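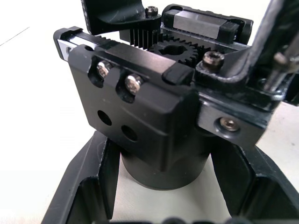 Black gripper block with two silver socket-head screws.

Jargate: Second Progress Report to the Prustholm Fund
Submitted 2021-04-21 by Pak-hei Hung, maintainer, Dretinham

1. Summary for the reader in a hurry

The grant pays for the work on offline saving in Jargate, our open source JavaScript library for long web forms. In this period we finished the new storage layer and put it in a public beta. The conflict screen is working but it is not yet good enough for release. The translation of the documentation is late, and I explain the situation in section 5. We ask for no change of the budget. We ask for one change of the schedule, see section 6.

2. Storage layer

In the first report I wrote that the old code kept each draft as one big text in localStorage. This was simple, but the browser blocks the page during writing, and with large forms the users could feel it while typing. The new code uses IndexedDB and saves only the fields that were changed. The writing is now done in small groups, with a short pause after the last key press.

The biggest difficulty was private browsing. Some browsers give the page a database which looks normal and then refuse the first write. The library now makes a small test write when it starts. If the test fails, it keeps the draft in memory and sends an event, so that the application can warn the user. I should have planned this from the beginning, because two people had already described the problem in our issue list before the grant started.

Drafts from the older version are moved automatically the first time the form is opened. The old draft is kept until the first successful save in the new format. We tested the move with 300 drafts that were generated by a script, including drafts with broken dates, empty lists and very long text in the notes field. Nine of them failed in the first run, all for the same reason (a list inside a list was flattened). This is corrected in the beta, and these nine drafts are now part of the permanent test set.
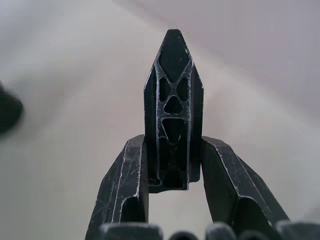 Black pointed profile between the gripper fingers.

3. Conflict screen

A conflict happens when the same draft is changed on two devices, and both were offline. Our first design showed the two versions side by side, complete, and asked the user to choose one. We gave this design to 13 testers. Most of them chose the version on the right side without reading, and one tester told me he believed the right side was always the newer one. This was a useful remark, but it was not pleasant to hear after three weeks of work.

The second design shows only the fields which are different, one after another, with the time of the change and the name of the device. It is slower to use, but the testers made fewer wrong choices. What is still missing:

Keyboard order. After choosing a field, the focus jumps to the top of the page instead of the next field.
Attached files. At present we compare only the file name and size. A proper comparison needs a hash, and for big files this takes too long on a phone.
Deleted rows. If a row in a table was deleted on one device and edited on the other, the screen shows an empty line. It is confusing.

The first item is small and will be done soon. For the second item I would like to speak with the technical adviser of the fund before I decide.

4. Tests and the build server

At the start of the period a full test run took 49 minutes on Yu, our build server. Contributors often did not wait for the result, and we merged one change in February which broke saving in Safari. We separated the browser tests from the unit tests and stopped starting a new browser for each file. The full run is now nearly 40 minutes shorter, and the unit tests alone give an answer before one has finished to write the commit description.

I want to mention that the tests are still not fully stable. The test called "resume after sleep" fails from time to time without a clear reason. It is marked as allowed to fail, with a link to the issue, and I do not want to remove it only to have a green result.

5. Documentation and translation

The English guide for the storage layer is complete. It has a new chapter about moving from the old version, and the code samples are now run by the test system, so they cannot become outdated without someone seeing it.

The translation into Chinese and Portuguese did not start on time. I underestimated how much the English text would still change, and I did not want to pay for the same pages twice. The text is frozen now. The translators have received the glossary and the first four chapters.

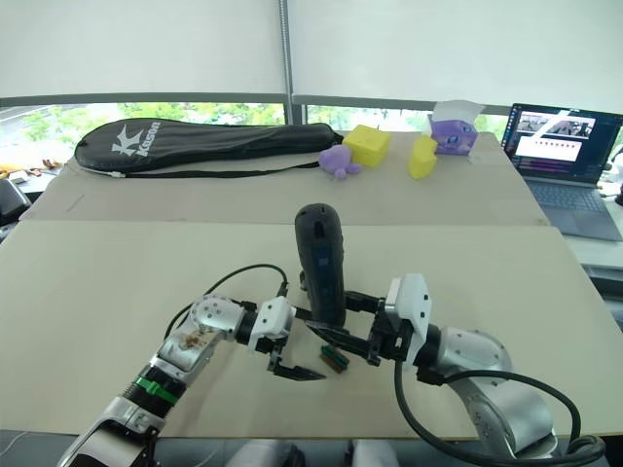
Two robot arms above a light beige tabletop.

6. Schedule and money

We ask to move the stable release to July. The beta stays open until then, and there will be no new features in between, only corrections and the open items of section 3. The third payment can stay connected to the stable release, as in the agreement.

The spending is a little under the plan, as the translation is not yet invoiced. The hosting costs are the same as before. The table with all the amounts was sent separately to the finance office of the fund.

7. Questions to the fund

Is it acceptable that the storage layer is published also as a separate package, under the same license? Two other projects asked for it.

Can the technical adviser give one hour for the question of file comparison? Any time in the next two weeks is good for me, the afternoon is better.

Pak-hei Hung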